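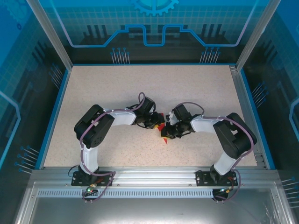

Pre-show check, Grasmont Hall, history talk and film
Checked by Maricruz Figueroa, Wednesday, August 5, 2020

Fire exits clear: Yes, both, and thank you to whoever moved the chairs!
Projector cords taped: Yes, though I'd like wider tape by the aisle (the grey stuff is lifting a bit already).
Prop muskets: Non-firing, tagged, locked up until the talk.
Costume rack: Wobbly. I've put a sandbag on it, but please, a new caster before Duscombe.
Lantern: Battery candle only, lovely as the real ones look.
Seats: 20 out, aisle kept wide for walkers and wheelchairs.
First aid kit: Needs bandages.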